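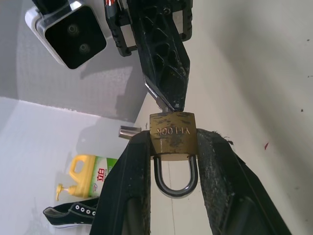
How many demonstrations does a two-armed robot need before it can put a key in a lock?
The Cevik group stopped collecting at 1,735 and treats that figure as a minimum for a single task.

Each demonstration is a recording of a person steering both arms through the job. One arm holds the padlock and the other handles the key. Joint positions, gripper openings and video from every camera are stored against the same clock, and the learning system is later trained to predict the next motion from what the cameras saw.

Femke Schouten, who runs collection at the Cakudport lab, sets the rules for operators. A session lasts 2 hours. The start position of the lock changes between takes, and the row of objects behind it is reshuffled at intervals so that the system doesn't tie the motion to one background.

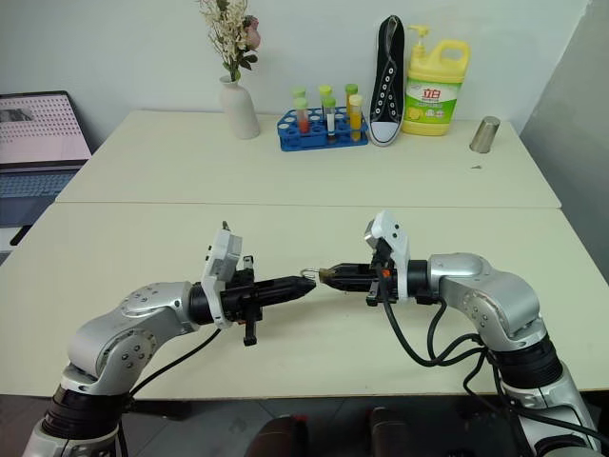
Both arms at the work table, with the row of background objects along the wall.

Failed takes are kept and labeled. Willy Van Wijk, who maintains the Nyanda recording software, uses 6 failure codes, of which "tip contact, no entry" is the most common. A take with dropped video in any channel is deleted.

The next data set, Kament, adds 11 lock sizes. Collection is scheduled to end in December.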